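Vakon Regelheft „Zwei Arme, ein Tisch“ im Test: gute Praxis für die Arbeit mit Doppelarmzellen

Von Valquíria Moura, 19. Juli 2022 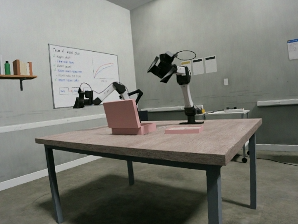
Worum geht es?

Ich gestehe gern, dass ich eine Schwäche für Regelwerke habe (meine Familie lacht darüber seit Jahren), und so habe ich mich auf das Heft von Vakon richtig gefreut! 84 Seiten, Spiralbindung, dazu ein Satz abwischbarer Karten für den Arbeitsplatz. Es richtet sich an kleine Teams, die zwei Roboterarme an einem gemeinsamen Tisch betreiben und dabei Koffer öffnen, Schalen umsetzen, Kabel einlegen und so weiter, erst in der Simulation und dann an der echten Zelle.

Was mir gefällt

Am stärksten ist das Kapitel über den gemeinsamen Arbeitsraum. Vakon verlangt, dass vor jedem Lauf festgelegt wird, welcher Arm in der Tischmitte Vorrang hat und wo der andere so lange wartet. Das klingt selbstverständlich, aber in meinen Kursen wird es ständig vergessen, und ich nehme mich da nicht aus. Sehr schön auch der Abschnitt über aufgeklappte Deckel: Ein hochstehender Kofferdeckel gehört als Hindernis ins Kollisionsmodell, und zwar in der geöffneten Stellung. Bei Altham, wo ich im Januar ausgeholfen habe, hing danach genau diese Karte neben der Tür.

Die Checkliste vor dem Start hat 24 Punkte, und ja, das ist viel. Mit etwas Übung brauche ich dafür 15 Minuten, was ich bei einer neu eingerichteten Zelle völlig in Ordnung finde. Für den täglichen Betrieb gibt es eine Kurzfassung.

Was mir fehlt

Lose Leitungen und dünne Litzen auf der Tischplatte werden auf einer halben Seite abgehandelt, dabei machen sie mir beim Greifen die meiste Mühe. Das ältere Heft von Gultovham ist hier viel gründlicher, auch wenn es sich liest wie eine Steuererklärung. Außerdem hätte ich mir ein klares Wort dazu gewünscht, welche Abstände aus der Simulation man übernehmen darf und welche man an der Zelle neu messen muss. Und wer hofft, sich damit die Risikobeurteilung zu sparen: Die bleibt natürlich Pflicht, das schreibt Vakon auch gleich vorne hinein.

Für wen lohnt es sich?

Für Lehrwerkstätten, Hochschulgruppen und alle, die gerade mit zwei Armen anfangen. Ich habe mein Exemplar über Ait Brahim bestellt, die Karten lagen bei. Nehmen Sie ruhig gleich 2 Hefte, eines für den Schreibtisch und eines für die Zelle, meines hat schon Kaffeeflecken bis Kapitel drei.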